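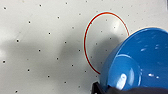 Chapter books for the just-reading-alone crowd, a quick round-up before the holidays eat us all. Five new ones came in since the last issue and I've read four and a half. For the Sunday group we'll pull the reading order out of a bowl again - a big shiny blue one like that is ideal, small hands can get right in - so put your kid's first choice on a slip and fold it twice please. On to the books.

**The Ferry to Heria** (Lins Press). 62 pages, big type, a drawing on nearly every spread. A girl and her grandfather miss the last ferry and have to spend the night in the ticket office. That's the whole plot. I loved it. Short chapters, good for a kid who stalls at anything thick. The middle sags a bit, there is a long part with a timetable, but my test reader (age 8) thought the timetable was the best bit and copied it out. So what do I know.

**Eta and the Upstairs Goat.** Second in the series. You don't need the first one. Funny, loud, lots of shouting in capitals which is murder to read aloud at 8 p.m. The goat does not get a happy ending exactly but it's fine, he gets a field. Some kids will want to talk about it after. Longer than it looks, just over the 100 page mark, so maybe two bedtimes a chapter.

**Weather for Beginers** - sorry, Beginners. Also Lins. Half story, half facts. The fact boxes interrupt at the worst possible moments, a boy is literally halfway up a tree in a storm and then you get a box about barometers. Read the story first and go back for the boxes. The page on fog is lovely.

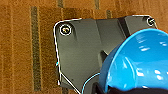 *Dark gray on rust-orange, stripes and all.*

**The Button Thief.** A mystery! With an actual clue on page nine that I missed completly. Best for confident readers, the vocabulary is a step up (haberdasher, ledger, alibi). No pictures apart from the chapter heads. I'd hand this to a kid who has gone through the Eta books twice and is asking what's next.

The half I haven't finished is a poetry one, **Leltar Street**, a poem for every house on the street. So far so good. The one about number 14's broken doorbell made me laugh out loud on the bus. Full report in November if I get there.

Borrowing - we have two copies of the ferry book and one each of the rest. Please don't hold on to the goat, there's a waiting list. Three weeks and then back in the box by the door.

Reviews from kids very welcome, any length, spelling not an issue (see above). Drawings too. Leave them in the box with the returns, first name and age on the back.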